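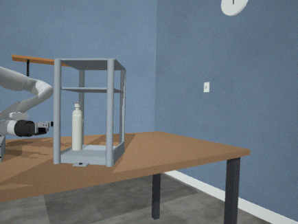

Burwood, June

Cadstead Shelf Pack: the questions we keep getting

What is it?
A simulated workcell for practicing one stubborn job: getting a bottle out of a shelving unit without hitting the shelving unit. You get an arm, a gripper, the shelf, the bottle and 204 starting layouts. The bottle is free of charge.

Do I need a real robot?
No. The arm is only pixels, so you can drive it into a post all afternoon and owe us nothing.

Why does my arm keep clipping the front-left post?
Everyone's does. The default approach comes in from the side, and the wrist is wider than you think. Try backing off, squaring up to the open front and then going in. Zofia Makowska, who built the layouts, suggests 5 practice runs at low speed. I needed 12.
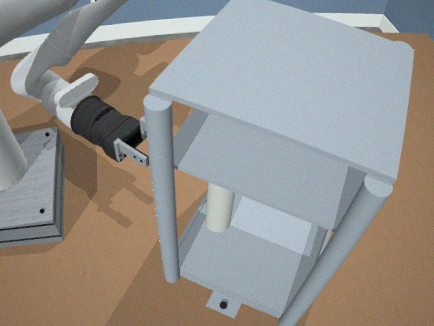 If you still clip it after that, turn on the clearance readout in the Erkel panel. It beeps. You can turn the beep off, and you will.

Are there other viewpoints?
There are two kinds, room and gripper. The room views are good for planning and for showing your boss. For the last stretch, use the gripper view and line the bottle up between the pads before you close anything. 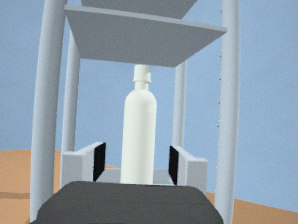

Height matters as much as centering. Lift too early and the cap meets the shelf above it, which the scoring counts as a collision no matter how gentle you felt you were being.

Can I use my own objects?
Yes, if they're simple shapes. Somebody sent us a chandelier. Please don't.

How many seats come with a license?
Two. A classroom license is a separate thing; write to Marianna Wróbel and tell her how many students you have.

Does the wall clock work?
No.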